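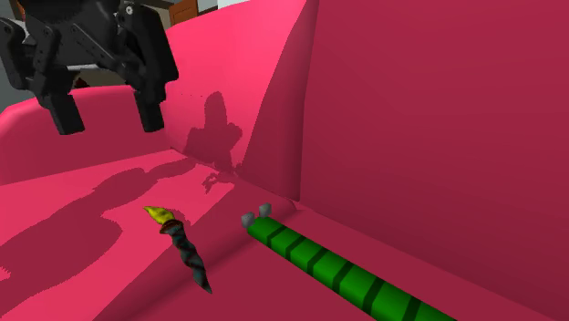

PRESS RELEASE | HOME & LIVING

Zallgate opens its first showroom in Lininov, and yes, you can sit on everything

LININOV, December 27, 2025 -- I've been selling sofas over the phone and through a website for long enough that I can tell from a person's voice whether they're a sinker or a percher. Sinkers want to disappear into the thing with a blanket. Perchers want to be able to get up again when the doorbell rings. What I've never been able to do is hand either of them a seat cushion and say, go on, try it. So I'm very happy (and a little tired, we've been painting) to say that Zallgate is opening a real showroom, with a real front door, in the old seed warehouse on Lininov's Canal Street.

The doors are open now through the end of the winter season, from mid-morning until early evening, and we'll be there most weekends too. You don't need an appointment. If you'd like one anyway, because you have a tricky stairwell or a baby who naps at odd hours, send us a note through the website and we'll set the time aside for you.

What's on the floor

We make two sofa lines and you'll find both of them. The Standar is our everyday sofa, the one most people know. It has a straight back, a fairly firm seat and arms wide enough to hold a mug, though I'd ask you to use a coaster. The Xue is newer and lower, with a deeper seat and softer corners, and it's the one my own family has been fighting over since the first sample came home. If you're short like me, try the Xue with a cushion behind your back before you make up your mind. It changes the whole feel of it.

Both come in 53 fabric colors. I know that's a lot! We tried trimming the list last year and every color we proposed dropping turned out to be somebody's favorite, including mine. The complete set of swatches hangs on one long wall by the windows, so you can see them in daylight, and you can take up to six home with you on loan. Put them on the arm of your current sofa and leave them there for a few days. Look at them in the morning, look at them at night with the lamps on, and then bring them back and tell us what you found out.

A word for the bright ones

People always ask me about color, so let me get on my soapbox for a minute. Most of what we sell is gray, oatmeal and a sort of foggy blue, and those are lovely, and I'll wrap one up for you gladly. But the customers who write back to us a year later, the ones who send long happy letters, are so often the ones who bought the loud sofa. Pink, mustard, a proper tomato red. They were nervous about it. They ordered the swatch three times. Then it arrived and the room finally made sense to them.

If you're tempted, my advice is to keep the walls plain and let the sofa do the talking. Paint last, too. It's much easier to match a can of paint to a sofa than the other way around, and I say that as someone who did it the wrong way around in two apartments.

Prices, delivery and the old sofa

Prices in the showroom are the same as on the website. Fabric choice doesn't change the price, and neither do the legs. Delivery inside Lininov is free, and within 75 miles of town we charge a flat fee that covers carrying the sofa in, putting the legs on and taking the packaging away. Farther out than that, we'll work out a quote together before you pay anything.

We'll also take your old sofa off your hands when we deliver the new one, as long as it's dry and clean enough to load. The ones in decent shape get cleaned and passed along to a furniture bank in the next county. Last year that came to roughly 200 sofas, which surprised even me. The ones past saving are stripped down and the wood and springs go to recycling.

Measure your doorway before you come -- please, I'm begging you. Front door, hallway, any turn in the stairs, and the height of the ceiling above that turn. Write it all down and bring it with you. Both lines come apart at the arms, so we can usually get them into places that look impossible, but I can't promise it without numbers.

Cleaning mornings

Starting in the new year we'll be running small get-togethers on looking after upholstery. Coffee's on us. We'll go over everyday vacuuming, what to do in the first few minutes after a spill, how to rotate cushions so they wear evenly, and how to deal with pet hair in a woven fabric (rubber glove, slightly damp, short strokes). Bring a cushion cover with a stain you've given up on and we'll have a go at it. Places are limited by the number of chairs, and I do realize how that sounds coming from a sofa company, so sign up on the showroom page.

Getting here

The entrance is on the canal side, under the green awning. There's parking in the yard behind the building and a ramp at the side door, wide enough for a wheelchair or a double stroller. The bus from the station stops at the bridge, and it's a short flat walk from there.

About Zallgate

Zallgate designs and builds sofas to order in Lininov. Frames, cushions and covers are all made in our own workshop, and replacement covers are available for every sofa we've ever sold.

Media contact

For interviews, showroom visits or swatches to borrow for a shoot, write to the Zallgate press desk through the contact form on our website. I read those messages myself and normally answer by the next working day.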